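Visit to the Prendevstead open day, December
Report by Zoriana Lysenko

We were four persons from our town's hobby building club, and we left at half past six in the morning to arrive before the doors opened. The ticket cost 3 euros and included a paper map, which I still have.

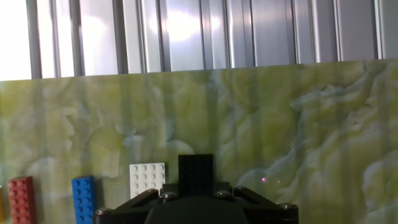 The brick room

My favorite place was the room with the toy building bricks. They stood upright in front of a panel with a marble pattern, pale green with white veins like clouds, and behind it was ribbed metal. I liked the strong colors against this green: a red brick, a blue one, a white plate with small studs. At home we build always on a gray table and it looks sad next to this.

Kobina Wumbei, our guide, told us that the house keeps 4,000 bricks for visitors and that they are washed every month in a net bag with mild soap. He also let us try the building task. You get a drawing and must copy it with your own hands in five minutes. Ostap Panasiuk from our group finished his, I did not. My wall had one brick turned in the wrong direction and I saw it too late.

I asked where the green panel comes from. Kobina said it was bought from Vukadinović, a shop for kitchen and bath interiors, as a remaining piece with a good price.

The other rooms

On the second floor was a show of wooden puzzles from Ullholm. They are beautiful but the room was very crowded, and we stayed only a short time. The largest puzzle has 340 pieces and costs more than I can pay.

Lunch

Soup and bread in the yard, under a tent. The line was long. Carys Voyle kept a place for us near the heater, for which I thank her again.

For those who want to go next year: take bus 166 to the last stop and walk back along the canal. The parking was full already at ten.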